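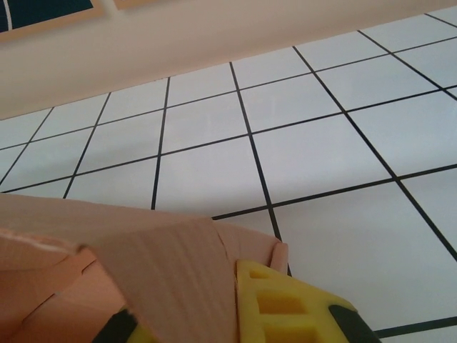
Reader comment: I run the Zesa fingers in a shared shop and swapped both pairs after one winter. The ribs held up. The screws had backed out, so put thread locker on them the first time.

Search all parts Go

Plovley Twin Rail Bench Kit
Category: Kits & Frames > Two-arm > Home and Shared Workshop

The Twin Rail kit is a base for mounting two small arms side by side on one aluminum rail. It is sold without arms, motors, or a computer. The builder supplies the table and the surround. Assembly needs hex keys, a square, and a drill if the table has no existing holes along the front.

The rail bolts to the near edge of the work surface. Base plates slide along it and lock with two bolts each. Set the spacing before routing any cable, as the service loops depend on it. Plates can be moved later, but the arm-to-arm calibration has to be repeated.

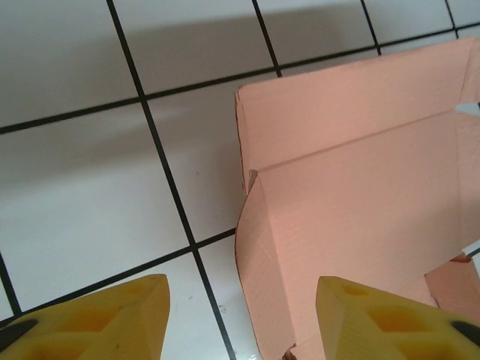
Finger stiffness is set by the rib pattern and by how far the mounting screws are tightened. Start at the low end of the torque range. Overtightened fingers bow inward at the tip and will pinch thin stock before the pads make contact. Zesa fingers and Khoury fingers share a hole pattern, but the Khoury set is 8 mm longer, and the tool offset must be changed to match.

Work surface

A plain surface with a square grid makes camera alignment easier. Ceramic tile is acceptable if it is level across the joints. Check with a straightedge in both directions. A gripper that clears one tile can catch the lip of the next.

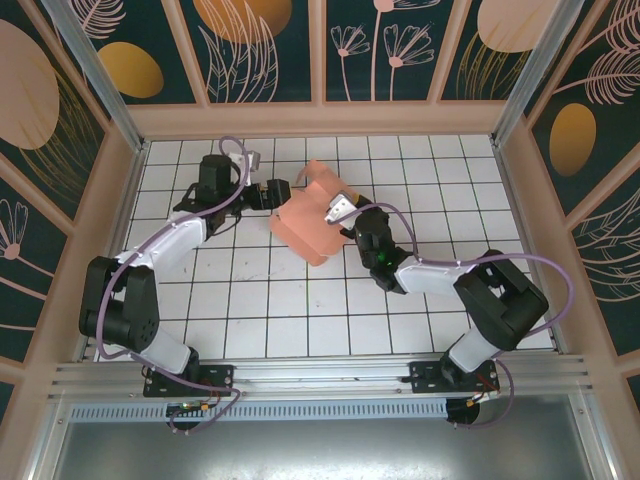 Two arms on one rail, grippers at the workpiece.

Cabling

Leave a loop at the wrist and a second at the shoulder. Move each joint through its full range by hand with the power off and watch for the cable pulling tight. Tie down at the links only, never across a joint. Keep motor power and signal lines on separate ties near the base.

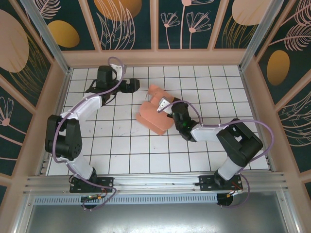
Rail and base plates along the near edge of the table.

Specifications

Minimum base spacing, center to center: 400 mm
Cable supplied per arm: 2 m
Minimum clearance behind rail: 200 mm
Rail bolts: M8, supplied
Table bolts: not supplied

Replacement plates ship from the Binddale warehouse. Orders placed before noon leave the same day. Cut rail cannot be returned.

Related items
Khoury long finger set, pair
Zesa lattice finger, single
Plovley base plate, undrilled
Slotted rail cover strip
Wrist camera bracket, left or right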